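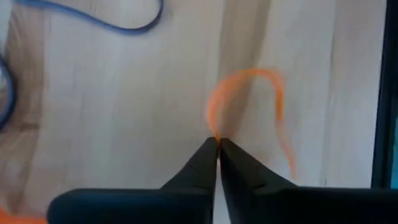

Tatu Lukumay says two coats of oil is plenty on a butcher-block top and anything past that just sits there and goes gummy. Ok. I did four. Dekico oil, the clear one, thick coats, left them overnight without wiping. Can says wipe, I didn't read the can. Now it's tacky in patches, worst near the front edge where I lean on it. Paper sticks. Been like this since September. Do I have to sand the whole thing back or is there something I can rub on first? Small place, no garage, so really dont want the dust. Also it's not for food, just a work top, if that matters.

Posted by benchwarmer_lo

mapleandmud
Don't sand yet. Sanding gummy oil just clogs the paper, you'll go through a whole pack and be mad.

Get mineral spirits and a white scrub pad (not the green, it scratches). Wet a patch maybe as big as a dinner plate, leave it a few minutes, scrub along the grain, wipe with an old t-shirt. Next patch. Windows open, gloves on. Then leave it alone for a couple days. If it's still tacky do the bad patches again. Once it feels dry go over it with 400 grit by hand, very lightly, vacuum, then ONE thin coat. Twenty minutes on, then wipe like you changed your mind about it.

Lay the rags out flat outside till they're stiff. Oily rags in a ball can catch fire, seriously, look it up.
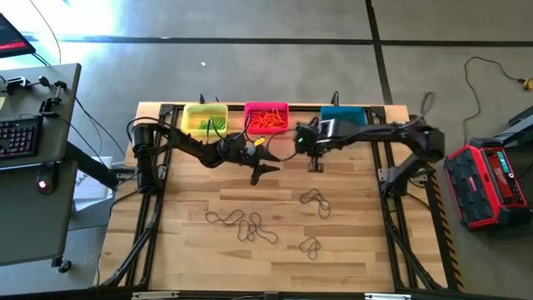
Butcher-block top, small bins along the back.

Clear everything off before you start btw. I left a plastic tray on mine once and the spirits crept under it, got a nice square ghost mark, still there.

Skasetero
Had the same with a different brand (Sostari). Waited it out. Took nearly 2 months with a fan on it and it did go hard in the end, but a bit shiny where it was thick. If you don't care about looks that's the lazy way.

Is yours sealed underneath? If only the top got oil it can cup. Mine did.

Nkuna_b
just put a cloth over it

benchwarmer_lo
Thanks mapleandmud, did one corner with the spirits and so much brown goo came off. Doing the rest tomorow. Underneath is bare, so guess I need to flip it too, ugh. No to the cloth.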